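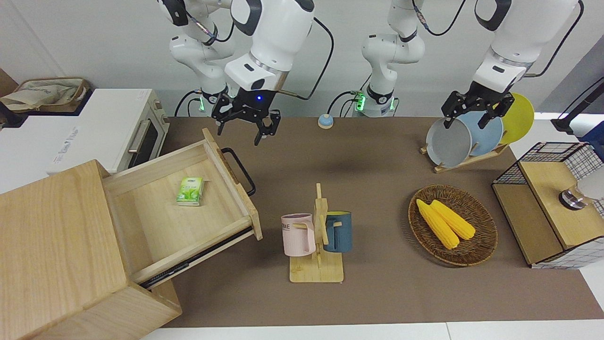 Setting up and checking a two-arm tabletop cell before a run

Version: Wednesday, April 3, 2024
Applies to: all bench cells at Gruvdale with two arms sharing one work surface
Replaces: the June bench checklist

Scope

This procedure covers the layout, checks and operating rules for a cell in which two arms handle household objects on a common table. It does not cover mobile bases, tool changers or any cell with powered cutting or heating equipment in use. Appliances may stand on the bench as props, but they must be unplugged at the wall and the lead coiled behind them.

The procedure does not replace the site risk assessment. If the two disagree, follow the risk assessment and report the difference through the Clirgate log.

Terms used

"Right arm" and "left arm" mean the robot's own right and left, as seen from behind the bases. An operator facing the robot will see them reversed. Use the robot's sides in every log entry, voice call and task file. Do not write "near arm" or "far arm".

"Fixture" means anything the objects sit in or hang from: racks, stands, trays, boxes, drawers.

"Contact" means a gripper touching an object or fixture, whether or not the fingers are closed on it.

Before you start

You will need the current layout sheet, a tape measure, a soft brush, spare cable ties and the stop button for the cell. Confirm that the stop button is assigned to this cell and not the one beside it. Press it once with both arms idle and check that both controllers report the stop. Release it and reset.

If only one controller reports, the cell is out of service. Tag it and do not try to run with the other arm alone.

Laying out the table

Work through the seven steps below in order. Steps 1 to 4 are done with motion disabled.

1. Clear the surface and brush it down. Check that the table covering lies flat and is fixed at the edges.

2. Place the fixtures first, without their objects. Heavy or tall fixtures go down before light ones. Match each footprint to the layout sheet.

3. Keep a gap of 87 mm between any fixture and the swept volume of the nearest base. Measure from the widest part of the fixture at table height and again at its top.

4. Load the objects. Plates go in the rack on edge, one to a gap. Mugs hang by the handle. Loose food props go in a tray or on a wicker plate and never straight on the table covering.

5. Enable the right arm only and jog it through its reach at reduced speed. Repeat with the left arm.

6. Move both arms to the start pose and look along the table from each end. Check that no cable is resting on a fixture.

7. Record the layout number in Tarar. If anything has been moved from the sheet, record it as a new layout and not as a note against the old one.

Allow three minutes between step 7 and the first run, with the arms powered and holding position. Log any drift.

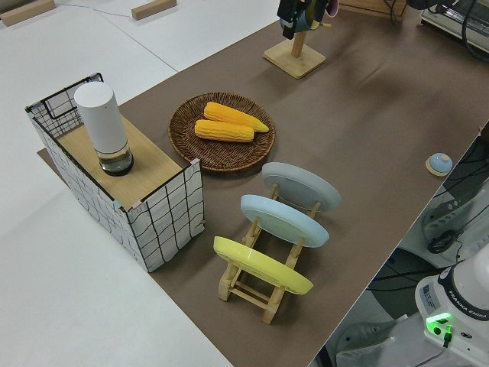 Rack, corn on the wicker plate and call bell, with a robot base at lower right.

Props with switches, domes or buttons need open surface on all sides. A gripper coming down on a small target has little room to correct, and a tray rim nearby will be hit sooner or later. Put these items down last and check them after every reset.

Boards laid across open boxes are treated as loose fixtures. Press each corner in turn. If the board rocks, reseat it or take it out of the layout. Anything standing on a board must be entered in the layout sheet together with the board, as a single item.

Floor space beside the table is part of the cell. Wires may cross it only where the layout sheet allows, and they must be taped before an operator walks through. Keep spare props off the walking route.

Cable dressing

Cables on the outside of an arm should follow the links with enough slack for full wrist travel. Check the slack at the two extreme wrist positions and not at the start pose. A loop that looks tidy at rest can catch on a peg or a handle when the forearm drops.

Secure cables at the joints using the clips supplied with the arm kit. Cable ties are permitted between clips but must not be pulled tight. Trim the tails flush.

Replace any cable with a visible nick. Tape is not a repair.

Rules for simultaneous contact 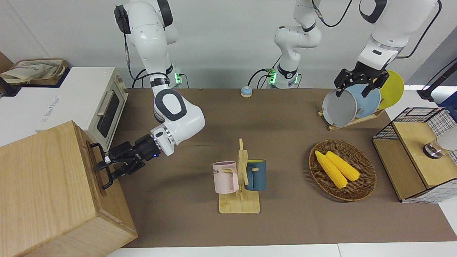
Simultaneous contact means that both arms are touching something fixed or semi-fixed at the same time, and it needs closer supervision than two arms moving in free space. Each arm's load depends on how its own fixture behaves, so the operator has two things to watch. A typical case has the right gripper on the dark metal handle of the wooden box while the left gripper holds the grey plate in the dish rack. The two points of contact are at opposite ends of the work area, and an operator looking at one will not see a slip at the other. Cells running this kind of task must have a second observer or a force limit set on both arms.

The following apply whenever simultaneous contact is possible:

Set the force limit for each arm separately. Do not copy the handle value to the plate value.

Pull handles along the line of travel of the drawer or door. If the path has a side component greater than the task file allows, stop and re-teach it.

Lift plates clear of the pegs before any sideways move.

Do not reach in to steady a fixture. Stop both arms first.

If one arm faults, the other must hold and not return home. Check this setting in Prumen at the start of each shift, as it is cleared by a controller restart.

Recovering from a stop

Leave the grippers closed until you have looked at what each one is holding. Support the object by hand with motion disabled, then open one gripper at a time. Free the arm holding the breakable item first.

Back each arm out along its approach path at reduced speed. Inspect the fixture, the fingertips and the cables nearest the contact point. Chipped crockery is taken out of use and bagged.

After three stops on the same layout in one shift, suspend the layout and send it for review. Resetting the count by renaming the layout is a breach of this procedure.

End of run

Park both arms in the start pose. Close any drawers by hand once motion is disabled. Return loose props to the storage shelf, leave the fixtures in place, and sign off the layout in Tarar with the stop count and any cable work carried out.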